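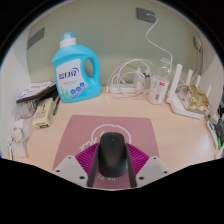

Black mouse in the fingers, pink pad underneath, magenta part behind.

Thread: Hand-held gripper lets go of smooth stuff – fingers or mount?

sanderling_23
OK so I've been setting up this hand-held gripper for a while now and I'm stuck. It holds a mouse upright fine as long as I stay still. Tilt my wrist past a certain point and the mouse starts creeping down between the fingers, always toward the left side. Blocks, tape rolls, a box of tea, all no problem. It's only the smooth rounded things.

What I've done so far: wiped both fingers with alcohol, snugged up every screw on the two gray mounts, checked that the fingers meet at the tips when it's closed and empty. They do, or close enough that I can't get a sheet of paper through. I'm on the Drodow finger set, the black ones, and they've done 873 grabs according to my notebook. Is that a lot? I have no idea what normal life is on these.

pell_mell
873 is nothing. I was well over that on my first pair before I saw any wear. I'd look at the left mount before I'd blame the fingers. If it's always walking to the same side, one finger is pushing a little harder or a little higher than the other.

gantrygoose
Disagree, sorry. A mouse is an oval. You're squeezing a curved thing with two long straight fingers, so you get a thin line of contact on each side and that's all you get. Doesn't matter how square your mounts are. Put something soft on the fingers and move on with your life.

pell_mell
Then why does it always go left?

gantrygoose
Because people are right handed and roll their wrist the same way every time?

sanderling_23
Ha, I am right handed. I'll try it with the other hand tonight.

OsianP
Osian Powell here, I look after three of these at the Zelville shop. Couple of questions before you buy anything. Did you tighten the mount screws with the gripper open or closed? And in what order? If you run one side all the way down first, the mount pulls over a hair and the finger toes in at the tip. It'll still pass your paper test, because the tips are the part that touches. Try the paper halfway up the finger with something square in the grip.

The way I do it: back every screw off half a turn, close on a square block (wood is fine, it just has to be really square), then go back and forth between left and right a little at a time. Don't lean on them. They're small screws going into printed parts on mine, and I have stripped two by being in a hurry.

sanderling_23
Closed, on nothing, and yeah, I did the whole left side first and then the right. Oops. My mounts look printed too so I'm a bit nervous now about how hard I cranked them.

mothball451
Butting in with the magenta part. Is yours the ribbed one that fans out behind whatever you're holding? I had one like that with grit packed down between the ribs and I couldn't work out where the scratching noise came from for weeks. Old toothbrush, dry, no water. Probably nothing to do with your slipping but do it while you have it apart.

sanderling_23
Yep, same kind of thing. Will do. There's definitely fluff in there.

cledwyn_r
I'd skip the soft pads gantrygoose wants. I put foam tape on a set and it held everything beautifully for a month, then the edge started to peel and it dragged on every release. Things would stick to one finger and swing. Spent an evening getting glue off. If you want grip, get the thin Ofori sleeves, they slide over the tip and there's no adhesive. Cheaper to swap too.

gantrygoose
I didn't say foam! Foam is terrible. I use a strip of thin silicone, trimmed so it stops short of the tip, and I'm at 700 grabs on the current strips with no peeling. The Ofori sleeves bunch up at the bottom if you grab anything tall. Ask me how I know.

cledwyn_r
Never had one bunch. Are you sure you had the right size? – Cledwyn

gantrygoose
Pretty sure. There were two sizes in the bag and I tried both.

OsianP
Can we get the mounts straight first, and then you two can argue about rubber. If he puts sleeves on a crooked finger he's just going to wear out one sleeve.

sanderling_23
Update. Left-hand test: still creeps left. So it isn't my wrist, sorry goose. Then I did Osian's block thing and yes, there was a gap halfway up on the left finger, I could slide the paper in and wiggle it. Backed everything off, closed on the block, went side to side. Gap's gone as far as I can tell. Brushed out the ribs too and a truly gross amount of lint came out.

Mouse now stays put when I tilt. It still slides if I really shake it, so I guess there's some truth to the line contact thing.

gantrygoose
I'll take that as a win.

pell_mell
I said left mount in the first reply, for the record.

mothball451
Did the screws bite OK when you went back in? Any that just spin?

sanderling_23
One on the right mount feels mushy. It grabs but I don't trust it. Can I put a slightly longer screw in there or is that asking for trouble?

OsianP
Depends how deep the hole is. Poke a toothpick in and measure before you do anything. If there's room, one size longer is fine. If there isn't, print a new mount or order one, Polovness had them in stock in December when I got mine.

sanderling_23
Toothpick it is. Will measure after dinner.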